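Skamis Community Help
Hand-held tools > Grippers and linkages

Left finger stops closing partway when I work with cloth - is it safe to keep going?

Posted by claltgate_fan, 16th March

Hi everybody! I'm fairly new to hand-held grippers and I'm having a great time with them, so please don't read this as a complaint. I've been folding cloth with a pair of Firnen grippers, mostly thin striped cotton on a table at home, and for the first couple of weeks it went like a dream. Pick up a corner, carry it over, let go, do it again. I could do this all day (and some days I have!).

Now the left gripper has a fault I can't get to the bottom of. I squeeze the handle and both fingers start in together, the way they should. Then the left finger stops short and the right one keeps going. If I squeeze harder there's a click and the left finger jumps the rest of the way, fast. Yesterday it jumped while I was holding a hem flat with my other hand and it pinched the side of my thumb. No blood, just a red mark, but it got my attention.

The other odd part is that the width reading goes wrong at the same moment. The Odera software shows the fingers as fully open for a second or so after the click, then it catches up. On my last batch of 200 folds it flagged 25 of them as bad for that reason.

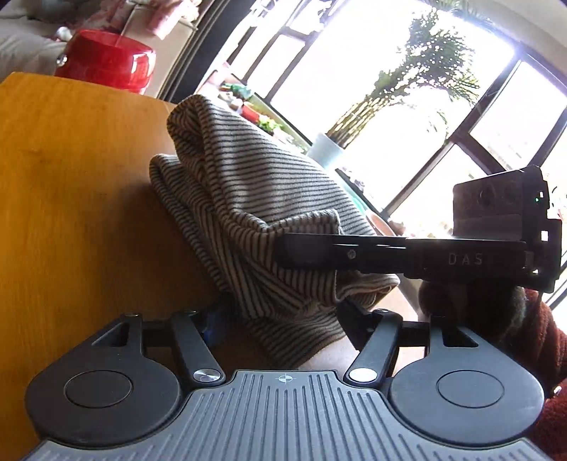

The kind of cloth job I do, with the linkage arms and silver pivot caps in view.

Things I've tried so far:

Wiped down the finger pads with a dry cloth.
Restarted the software, then the computer.
Swapped the cable with the one from the good gripper. No change, the fault stayed on the left.
Turned it upside down and shook it, which made me feel better and did nothing else.

It only does it with fabric. If I pick up a cup or a block it closes smoothly every time. I have a long list of folds I'd love to get through before August and I don't want to send the gripper away if it's something I can fix at the kitchen counter. Has anyone had this? And is it okay to use it in the meantime if I just squeeze gently?

Answer from Tatu Mwaipopo

Oh, I know this one! I had the very same click on mine and I was so happy when I found it, because the fix takes less time than making coffee.

First the safety part. Please stop using the left one until it's sorted out. Squeezing gently won't help you. When a finger sticks, your hand keeps loading up the linkage, and all of that lets go at once when it frees itself. A pinched thumb is the mild version. I had mine jump while it was over a pair of scissors I'd left out, and I've cleared the table before every session from then on.

Now the fix. Your test with the cup is a really good clue. Cotton sheds lint, and on mine the lint had worked its way in under the cap at the base of the arm and packed down into a hard little ring. A cup doesn't shed anything, so you can go a long while between clicks on hard objects and then get three in a row on cloth.

Unplug the gripper before you start. With the fingers wide open, move the bad arm slowly by hand and feel for the spot where it drags. Then do the same with the good gripper so you know what smooth feels like. If there's a drag, take off the cap (go slow, there's a thin washer under mine and it likes to roll away), pick out the fluff with a wooden toothpick, wipe the post, and put everything back in the same order. Snug is tight enough. I overtightened mine the first time and swapped a sticky finger for a stiff one - same problem, new cause.

No oil! I tried a drop and it was lovely for an afternoon, then it grabbed lint like glue.

After that, run the zero step in the software again with the fingers fully closed. The late reading is probably the sensor skipping when the arm jumps, and it should settle down once the jump is gone. I'd do 25 slow closes on nothing before you go near fabric, with your free hand in your lap.
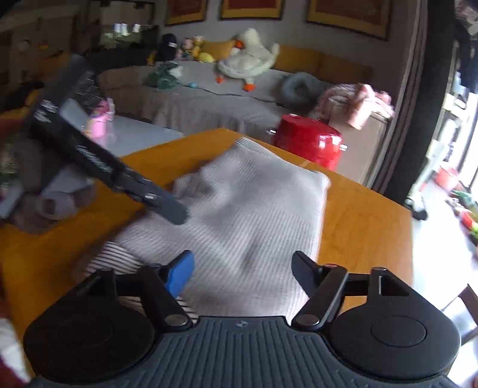
Reply from pale_harbor

Agree with the lint answer, but check the screws at the finger joint as well. Mine had backed out a little and was catching on the arm at the same point in every close, and I cleaned that pivot twice before I noticed. Feels exactly like lint. Also, if you work with two grippers at once, keep them from knocking together. A hard bump can bend an arm just enough to rub, and no cleaning is going to fix that.

I log my closes now. First click showed up at 498, I cleaned it, and I've gone past 1000 since then with no trouble.

Reply from dunno_2

mine does this too, i just use the other hand

Comment from claltgate_fan

Update, and it's a good one! There was a gray ring of fluff under the cap, packed in so tight that it came out in one piece. One screw at the finger joint was a bit loose too, so thank you both. I did the 25 empty closes with my hand in my lap, then a slow set on cloth. No click, and the reading keeps up with the fingers.

One more thing while I'm here. The washer on mine is slightly cupped. Does the hollow side face the arm or the cap? I didn't look before I took it off.

Comment from Tatu Mwaipopo

Hollow side toward the arm on mine, but pop the cap off your good gripper and copy that one, in case yours is a different version. So glad it's moving again!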